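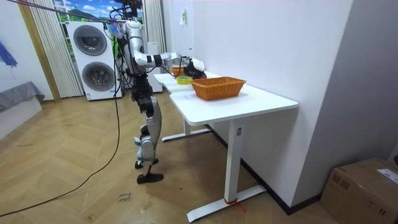 Figure 1. A humanoid at a standing desk, with its cables running up overhead.

Section 2. Planning Your Space and Budget

Last updated: July 16, 2026

Welcome to the fun part! Before the crate ships, you get to decide what your robot is going to work on, where it will stand, and what else has to be on the shopping list. Most first-time Gorkent owners are surprised by how little furniture they need. A spare room will do nicely, and it doesn't have to look like a lab.

Work through the steps in order and write your answers on the planning sheet at the back of this guide. Sidra Khattak on our planning desk reads every sheet that comes in, and she loves an odd floor plan.

2.1 Measure the room

1. Pick the spot where the robot will stand. The floor should be flat and hard. Wood, tile, and sealed concrete are all fine.

2. Mark the footprint on the floor with tape, then mark the full reach of both arms. Do this at shoulder height too, with a helper holding the tape measure.

3. Measure from the floor to the ceiling, and note any lights, shelves, or curtain rods above the footprint.

4. Find the nearest outlet that isn't shared with a heater, dryer, or other large appliance. Write down its distance from the footprint along the route a cable would really take, corners included.

5. Sketch the overhead support. Ceiling mounts and free-standing frames are priced separately, so choose before you ask for a quote.

CAUTION: Don't order a ceiling mount until a qualified installer has looked at the joists. The mount is non-returnable once it has been drilled.

NOTE: Leave slack in your cable estimate. A cable that drops to the floor and crosses behind the robot uses up far more length than the straight line on your sketch.

2.2 Choose a work surface

6. Look for an adjustable desk first. It lets you try several working heights before you settle on one, and you may already own a desk that suits.

7. Check the shape of the base. Long foot bars make a desk steady, but they also stick out where the robot's feet want to go. Set the desk in place and walk around it yourself.

8. Choose a matte top in one plain color if you can. Glossy tops can be covered with a mat later.

CAUTION: Keep hands off the height control while the arms are powered.

2.3 Budget for task items

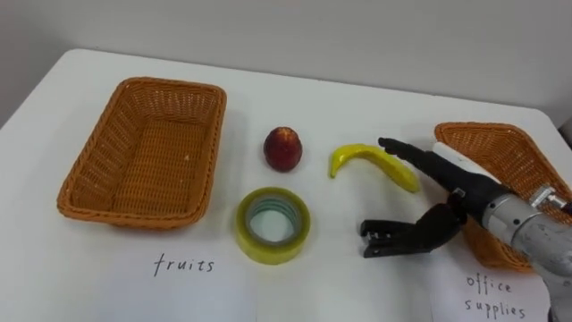 Task items are the cheapest line in the whole budget, and they deserve more thought than people give them. You can build a really good first project from things you'd find in a kitchen and a desk drawer! Sorting is our favorite starter because the shopping is so easy: a pair of matching wicker baskets, two sheets of paper with "fruits" and "office supplies" written on them by hand, a banana, a roll of packing tape, and you're off. Spend the money you save on variety - different shapes, different surfaces, something soft, something with a hole in it.

9. List every item the robot will handle. Start with 4 and add more once your first sessions are going smoothly.

10. Buy 2 of anything that can dent, crack, or roll under a cabinet.

11. Buy containers in matching pairs, in one trip. Grigore Voicu, who tests our starter projects, spent most of March looking for a second basket in a discontinued size.

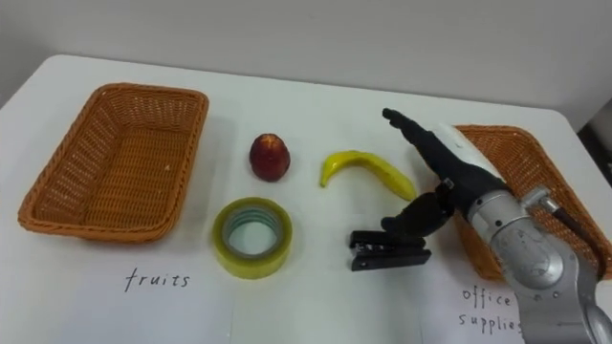

Figure 2. Fruit, packing tape, and a stapler set out between two labeled baskets.

NOTE: Artificial fruit costs more on day one but keeps its shape and color. Real fruit is fine for demonstrations. Remove staples from any stapler before it goes on the table.

2.4 Fill in the totals

12. Enter the accessory costs on the planning sheet. The Gorkent allowances are:

Overhead support, free-standing: $965
Task items and containers: $166
Desk: your own, or local price
Ceiling mount: by quote only

13. Add shipping and any electrical work as separate lines. Don't fold them into the accessory total.

14. Decide on spare fingertips now. They ship free in the crate and are billed for freight if ordered later. Plerix grippers use a different tip, so check the part number printed on your quote.

15. Send the finished sheet to Ursina Fankhauser at the Villanueva office with your floor sketch attached. Phone photos of the room are very welcome - the more corners, the better!

When your sheet comes back approved, go on to Section 3, Receiving the Crate.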